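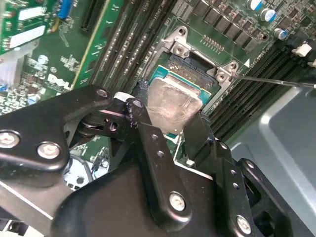

Pramthorpe Robotics Club: the PC teardown project

Hi all! Our spring project is teaching Karras (our gripper, the club's pride and joy) to take apart and rebuild an old Dell desktop. We meet Wednesday after school, 3 to 4:30 if the bus lets us.

Processor over the socket, tilted a little. There's still old thermal paste smeared all over the top, and I love the swirls!

Lining up is the hard bit for me – I keep checking the little white triangle on the board by the socket.

Memory sticks are next, and I'm hoping to have those going by May.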